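Open afternoon at the Lirnach simulation lab

I finally made it to the Lirnach open day on Sunday, and what a fun couple of hours it was! I went in expecting metal arms bolted to a bench. Instead they sat us down in front of big screens and showed us the virtual room where their robot gets its practice. Evdokia Karamanlidis ran the demo and let 14 of us crowd in behind her chair (my neighbor's elbow and I are now good friends).

You get the robot's own view of things, so walls and tables come at you from all sorts of angles - my stomach needed a minute.

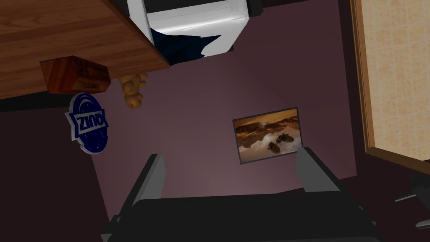
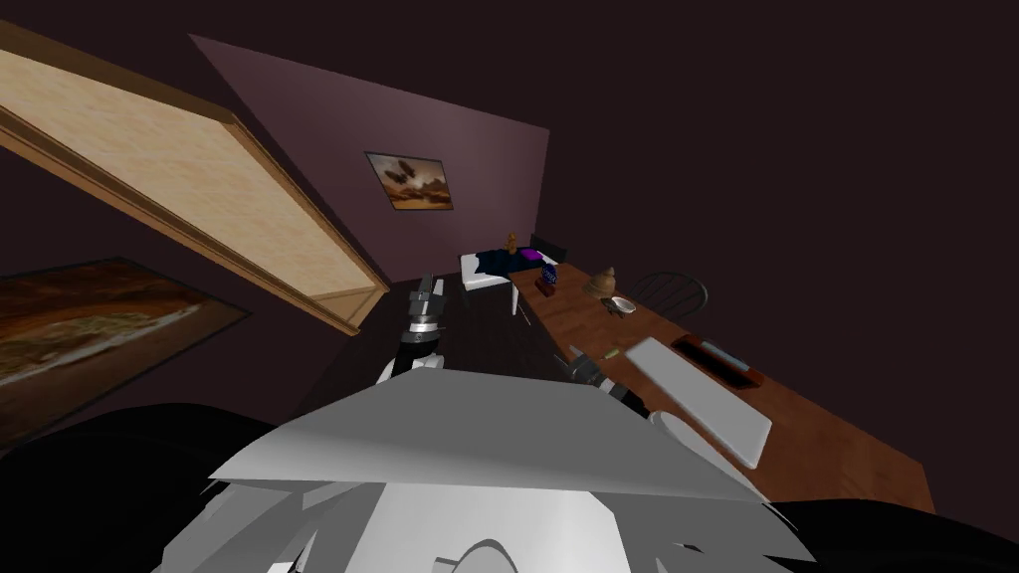

Stills from the simulated room at Lirnach: a gripper with its fingers spread, first, then two arms and the long table.

Evdokia told us the hard part is getting the arms to judge distance, and that her team reruns the same reach over and over with small changes. Tane Fairweather asked the question I was saving up, whether a robot trained this way gets confused in a real kitchen. "Sometimes, yes," she said, and she got a big laugh for it.

The next open day is in November and there are 33 spots. Sign up at the front desk, and eat lunch after - trust me!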